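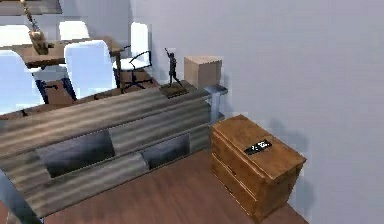
Regional Studies Seminar: Editorial Meeting, Minutes

Filed under: Working Groups / Politics and International Affairs

Date: 2019-06-25
Present: Precious Ndlovu (chair), Darmawan Nugroho, Seul-gi Na, Suryani Sutanto (minutes)
Apologies: Reynaldo Evangelista

1. Minutes of the previous meeting
Accepted with one correction. Under item 4, "transit fees" should read "transit quotas."

2. Volume on river treaties and border administration
2.1 D. Nugroho reported that nine of the eleven chapters are in hand. The chapter on upstream dams and the chapter on joint patrols are outstanding. Both authors have been given until the end of August.
2.2 S. Na has read the introduction. It treats the river commissions as technical bodies and says little on how members are appointed. She asked for a section on appointment rules, with a table by country. Agreed. Length of the new section not to exceed 20 pages in manuscript.
2.3 Terms. The chapters use "riparian state," "basin state" and "bordering state" for the same thing. The volume will use "basin state" except in quotations and treaty titles.
2.4 Place names to follow the form in use at the date of the treaty discussed, with the present name in parentheses at first mention in each chapter.

3. Interview material
3.1 The set now stands at 58 interviews with former customs and border officials. Transcripts are complete for 40 of these. The remainder have been sent to Jetton for transcription.
3.2 S. Na noted that consent forms for the earliest interviews permit quotation but do not mention deposit in an archive. Deposit of those transcripts is on hold until the speakers have been contacted again.
3.3 P. Ndlovu asked whether officials still in service should be quoted by rank. Discussion. Rank to be omitted where it would identify the office.

4. Maps
4.1 Draft maps received from Dralten. Map 3 shows the 1990s demarcation line as settled, but the text describes two sections as disputed. To be redrawn with a broken line for both.
4.2 Scale bars are missing from Maps 5 and 6.
4.3 R. Evangelista had sent written comments on the shading. Carried over to the next meeting in his absence.

5. Publisher
Brokov has asked for the full manuscript 90 days before the production slot. D. Nugroho considers this workable if item 2.1 holds. The index will be prepared from page proofs.

6. Other business
S. Sutanto has moved the shared bibliography to a single file. Members should stop adding to the old copies.

Actions
D. Nugroho: remind both authors; reply to Brokov.
S. Na: draft outline for appointment rules section; contact early interviewees.
P. Ndlovu: return map corrections to Dralten.
S. Sutanto: circulate list of place names.

Next meeting: August, date to be set by e-mail.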